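Zonivby Home Help > Furniture and surfaces

Grey marks from a metal bin on a pale wooden table

Posted by Afaf Kanaan, 8 February 2020
Viewed 1195 times

Hello all. I have a problem with a wooden table and I hope somebody has met the same thing before me.

We keep an open metal bin on the table, the rectangular kind with walls that lean outward. It is for small parts and it stays there all day. When people take something from it, they push the bin a little, then they pull it back, and so on. After some months of this the wood has got grey lines. They are all in the place where the bottom edge of the bin is touching. At first I believed it was only dirt, but a wet cloth takes away only a part of it. When the light comes from the side I can also feel and see that two of the lines are a little bit deep.

The table is pale wood and I am quite fond of it, so every line shows. I do not know exactly what finish it has. The person who sold it to us said "oil", but he did not say which one, and the paper that came with it is lost. Water drops stay round on it for a minute and then they go flat, if this helps you.

I also do not know what metal the bin is. I was too lazy to test it with a magnet, I will do it if it is important. Here is the bin on the table.

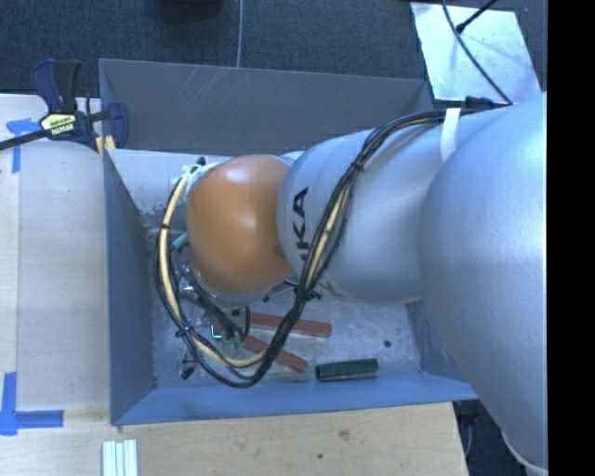
What I have tried so far

Warm water with a little washing-up liquid: some of the grey goes away, the rest stays.

A white rubber eraser, the school kind: this was better than the soap, but it left a shiny place as big as a coin and now I am afraid to continue.

A tea towel under the bin: the bin slides even more than before, and the towel makes folds which catch the corner.

My two wishes are to clean the marks that are there already, and to put something under the bin so they do not come back. I cannot move the bin to another place. The table must also stay flat, so a thick board is not good for me. Thank you for your patience with my English.

Ciobanu
Accepted by the poster

I am not a carpenter, but I had grey lines like this on a desk from a metal letter tray, so I can tell you how I did it.

First do the magnet test, please. If the magnet does not stick, the bin can be aluminium, and aluminium rubs off on wood almost like a pencil. In this case most of the grey is lying on the surface. If the magnet sticks, look at the bottom for rust. Rust together with damp can make a darker stain which goes into the wood, and the eraser will not help much with that.

For the lines that are only on the surface, I would continue with the eraser, but softly and always along the grain. Wipe away the crumbs often, or you will rub the grey back into the wood. The shiny place is not a disaster. On my desk it became even again after I went over it with a fine grey abrasive pad and then put a thin coat of oil on the whole top. I used Varkov clear oil because it was in the cupboard. Try any oil under the table first, where it is not seen, and wait one night before you judge the colour. Lay the oily cloths flat outside to dry, do not leave them in a ball, they can catch fire by themselves.

For the deep lines, put a damp cotton cloth on the line and touch it with a warm iron for a few seconds — no more. The wood fibres swell and come up a little. If the line is really cut into the wood, it will only become smaller and not disappear.

Under the bin I would put a thin sheet of cork or rubbery drawer liner, cut a little smaller than the bottom. Then you do not see it and it cannot fold. With cork, fix it to the bin and not to the table. Double-sided tape is enough, but clean the metal first with alcohol.

Follovham

Just sand it. 95% of table questions here end with sanding anyway. 120 grit, then 180, then oil, one afternoon.

Comment by Ciobanu: Please only do this if you know it is solid wood. With veneer you can go through it very fast, and she does not know what she has.

Afaf Kanaan

Thank you both. The magnet does not stick, so I suppose aluminium is right. I did the eraser slowly along the grain, and the lines are now so weak that I must search for them. The two deep ones are still there. I tried the iron on one of them and it is smaller, the other I will leave until July when we have holiday and I can take everything off the table.

I bought cork, 2 mm thick, and it is on the bottom of the bin with tape. The bin does not slide so easily now. About the sanding, I looked at the side of the table top and I still cannot say if it is veneer, so I will not do it. Can somebody tell me how to be sure without cutting a piece off?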